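電気ケトル「Tuver」KT-54
製品情報・仕様

Tuver KT-54は、ご家庭および小規模な事業所での使用を想定した電気ケトルです。満水容量は800ml、定格消費電力は900Wを下回る800W設計とし、ほかの調理家電と併用する場合にも電源への負担を抑えます。湯沸かしが完了すると自動的に通電を停止し、水が入っていない状態で電源を入れた場合には空だき防止機能が作動します。

注ぎ口は細口形状を採用しており、コーヒーのドリップや急須への給湯に適しています。ふたは取り外しが可能で、内側まで手を入れてお手入れいただけます。本体と電源プレートは分離式です。電源プレートは水洗いできませんので、乾いた柔らかい布で拭いてください。

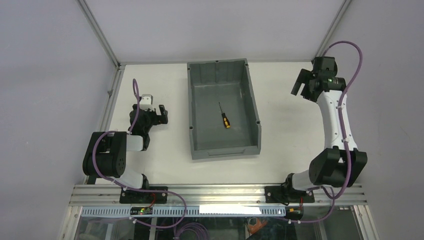
保温機能は90℃の一段階で、保温ボタンを押すことにより設定されます。本体を電源プレートから外した時点で保温は解除されますので、継続してご使用になる場合は再度設定を行ってください。なお、満水目盛りを超えて給水した場合、沸騰時に湯が噴き出すおそれがあります。牛乳、茶葉、スープ等、水以外のものを入れて加熱しないでください。

主な仕様
品番:KT-54
満水容量:800ml
定格:交流100V、800W
保温温度:90℃
コード長:1.2m
本体色:ホワイト、チャコール
付属品:電源プレート、取扱説明書(保証書付)

内部に白い斑点や浮遊物が見られる場合は、水に含まれるミネラル分が付着したものです。クエン酸による洗浄を定期的に行ってください。洗浄の手順は取扱説明書の「お手入れ」の項に記載しております。

保証期間はお買い上げ日より1年間です。修理をご依頼の際は、保証書および購入日を確認できる書類をご用意のうえ、お買い上げの販売店またはフラッドソープ(Fladthorpe)お客様窓口までお申し付けください。交換用のふたは別売部品として取り扱っております。

仕様および外観は、改良のため予告なく変更する場合があります。
掲載内容は2019/03/10現在のものです。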